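# The Melden open-top bin, large, gray

I've been selling bins for a good while now and this is the one I keep steering people toward, so I figured it deserved a proper page of its own.
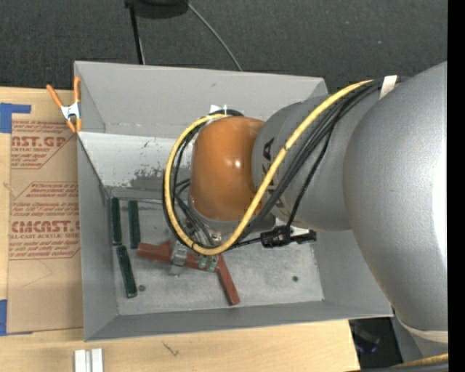

My own first one went under a bench, and within a month it had swallowed everything that used to live on top of the bench. Offcuts, extension cords, a bag of grout I'd forgotten buying! I ordered two more the next week and then asked Melden if I could stock them.

What I like is the shape. The walls flare outward, so you can get both hands in and out without scraping your knuckles, and there's no lid to lose. It sits fine on the floor or up on a table if your back prefers that (mine does).

## Wear

It will scratch. Throw metal parts in there and the floor goes mottled pretty quickly, and you'll pick up scuffs on the inside walls too. I've never had anyone send one back over it, but if you want something that stays pretty for the living room, look at the Lelo baskets instead.

Painted ones show wear sooner than bare ones, mostly as dark patches where things rub. A damp cloth and dish soap will take off the loose grime. Skip the scouring pads – they make it worse.

## Ordering

- Item number: 1363
- Color: gray only for now, Melden keeps promising a green
- Price: $23 each
- 10 or more: email me first and I'll work out shipping by hand

Nathalie Michiels handles the bigger orders, so if you get a reply from her, you're in the right place. We go through 2000 of these a year between the shop and the website, and January is always the slow month for restocking, so order before the holidays if you can.

The Ogura dividers don't fit this model, by the way. They're cut for straight walls and they'll just slide around. Sindano makes a soft liner that works much better, and I keep a few behind the counter.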